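The arm stopped at run 461 and Ingvild Dalen said a word her mother wouldn't of liked.

Not a crash. Worse. It just quit, folded up over the table in the simulator like it was thinking. No error. Log clean. Nyberg on the phone, again, wanting the Derkard release signed off by noon.

She let it ring.

Seven runs back it had been fine. Magenta cube, magenta box, next. Boring. She'd gone for coffee on boring. Now a cube was in the wrong place and the checker had scored it a pass. A pass! Green tick and everything.

How many others. She scrolled. 700 passes, then the next page, 2000 in the whole batch, all green, and she'd mailed the numbers to Flarnent on Friday with a smiley.

"It's only sim," said Nyberg, when she finaly picked up.

"It's the same code."

"Same code as what?"

"As the one on the floor. The real one. With Tomas standing next to it."

Quiet on the line. Somebody's radio.

She pulled up the last saved view while he breathed at her.

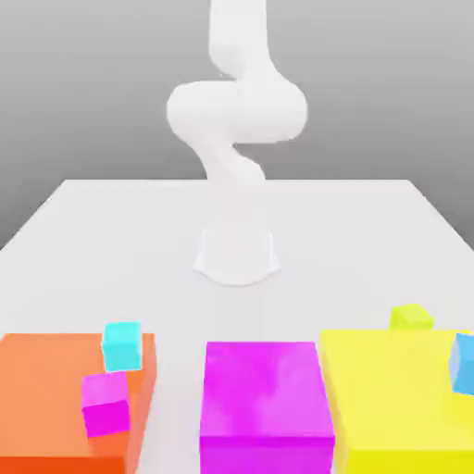

Run 461, last saved view. Magenta cube on the orange box, nothing on the magenta one.

"The checker never looks at color," she said. "It looks for a cube on a box. Any box. So if it can't tell which box, what else can't it tell — Nyberg, are you there? What does it do about a hand?"

He was there. He was typing, she could hear it.

"Call Nidance," she said. "Tell them power off. Not pause, off."

"They're mid shift."

"Then shout."

She was allready on the stairs, one shoe untied, phone going hot against her ear. Two floors down the line was still running. She could hear it through the door.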